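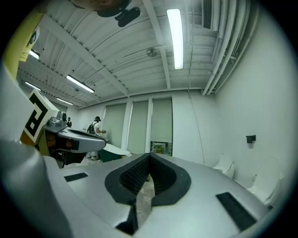 1/ Sixteen-week placements for young people: how ours went, and why I'd love more towns to try it

2/ So we've just waved off our second group from the Wonon work placement scheme and I'm still buzzing. 30 young people, aged 16 to 21, most of them out of school or in care or both. Every one had a proper paid job to turn up to.

3/ Quick background for new followers. Wonon began with a grant of £3,000 and a borrowed room over the library. We spent nearly all of it on bus passes (best money we ever spent!) and the rest on work boots.

4/ The bus passes matter so much. Half our lot live out on the estates and the first bus gets in at ten to eight. Wurkix moved their start time to quarter past for us without any fuss, and I could have hugged them.

5/ We had 103 applications this time. I read all of them, mostly on the sofa, and there were some absolute gems. One lad wrote two full pages about mending his nan's mower. He's in the parts store at Wurkix now and they want to keep him on.

6/ Big cheer for Keith Ruddock, who ran the interview practice evenings. He does a very convincing grumpy manager. By the third go they were answering him back politely, with eye contact, and asking him about holiday pay.

7/ Vonevetti took four in the kitchen and two in the office. I was nervous about the kitchen, it's loud and it's hot and people shout. All four stuck it out, and one has signed up for the catering course in November.

8/ Things we got wrong: payslips. We should have gone through tax codes in week one. Several of them were on emergency tax and thought they'd been fined, poor things. There's a session on it next time, with real forms to fill in.

9/ Also wrong: no quiet space at the induction day. Ashton Dunstan pointed this out very kindly and has already found us a second room (thank you Ashton!!)

10/ Applications for the next round are open now. You don't need any qualifications, and a criminal record won't rule you out. If you've got a baby we can help sort childcare, so please do ask.

11/ Employers, we'd love to hear from you too, however small you are. One place for one person is great. Message me and I'll ring you back, usually after four.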